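Home Browse Topics Kitchen & Dining Ask Search Log in

Cloth on the kitchen table – keep it, swap it, or give up?

Preben Frandsen
Thursday, January 7, 2021

Hi all, long-time reader and first-time poster. I have a small kitchen with one table, and that table does everything. We eat on it, I roll dough on it, the groceries land on it, and my daughter does her homework at the end closest to the window. There's a shelf over it with the microwave, so every bowl of soup in this house comes down from the shelf and onto the same patch of cloth.

The cloth is my problem. It's cream with little pairs of red cherries on green stems, and I love it way more than a grown man should. My aunt gave it to me when I moved in (she also gave me a gravy boat, we won't get into that). I've had it on the table every day since June and I wash it on Sundays, and by Tuesday it already looks tired. Tomato is the worst, then tea, then whatever it is that comes off the bottom of a soup bowl.

So what do people do? I've looked at a clear cover from Plalirley that you cut to size, but I'm worried it'll feel like eating at a bus station. I've also thought about placemats, but then I'm covering up the cherries, and the cherries are the whole point! The table underneath is 90 cm wide, if that matters, and pretty scratched up, so going bare isn't really on the cards.
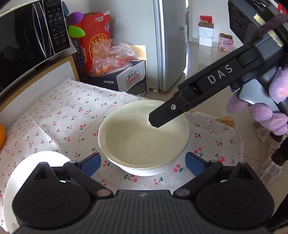

White bowl on the cherry cloth, microwave up on its shelf.

The second thing I wanted to ask, while I'm here. My everyday dishes are plain white and I keep going back and forth on whether to get something with color. White on cream looks nice to me in the morning when the sun comes in and hits the rims, but by dinnertime under the ceiling light it all goes kind of flat. Would you go darker with the bowls, or leave it alone? And is anybody else keeping sponges on top of the microwave, or is that just us? I have no room by the sink, none, the dish rack eats all of it.

Thanks in advance, and sorry for the long post.

Severin Koller

Hey Preben! Keep the cloth, please. I had nearly the same setup in my old place, microwave on a shelf over the table, and I went through all of this.

What worked for me was buying a second cloth and swapping midweek. You don't have to find the same pattern – I had a checked one for weekdays and the good one came out on Friday night. They both lasted a lot longer because neither of them was getting scrubbed all the time. For tomato, I rinse from the back with cold water as soon as I can get to it, then rub in a little dish soap and leave it while I wash up. Tea I do the same way and it comes out maybe half the time. If yours is something wipeable and not fabric you'd wash, ignore all that, but you said Sundays so I'm guessing it goes in the machine.

Try parking one big plate under the shelf, too. The hot bowl comes out of the microwave and goes straight on the plate, and the drips stay on there. I used a chipped dinner plate for years. You still see most of the pattern and the plate takes ten seconds to wash.

On the bowls, I'd leave them white. A cloth with that much going on doesn't need any help. I did buy a set of dark blue ones from Aebischer once, 18 pieces, and I found out that every spoon leaves a gray mark on the glaze. Went back to white within the year. If it looks flat at dinner I'd change the light bulb first, get a warmer one and see how you feel. Or put some fruit out, a few oranges do a lot on a cream cloth.

Benedikt Schwaiger

placemats. get the see-through kind, you can still see your cherries

Florian Eberhard

I'm going to be the boring one about the sponges. Mine lived on top of the microwave too and it was fine for a while, but they never dried right and they started to smell, and then the top of the microwave had a sticky ring on it that took me a whole evening to get off. Also check your manual, because a lot of them want the top kept clear so the air can get out. I moved ours to a little wire basket that hooks over the faucet. It was cheap and it holds two.

I've used a clear cover like the one you're looking at, though mine was from Nusari and not Plalirley. It does smell when you unroll it, so hang it outside for a couple of days. It stuck to my forearms in the summer, which I hated, and crumbs got underneath along the edge. My wife liked it fine. We ended up putting it on only when the kids paint and rolling it up behind the door the rest of the time, and I think that could work for your homework end of the table. Measure twice before you cut, I took a bit too much off one side and it has bugged me ever since.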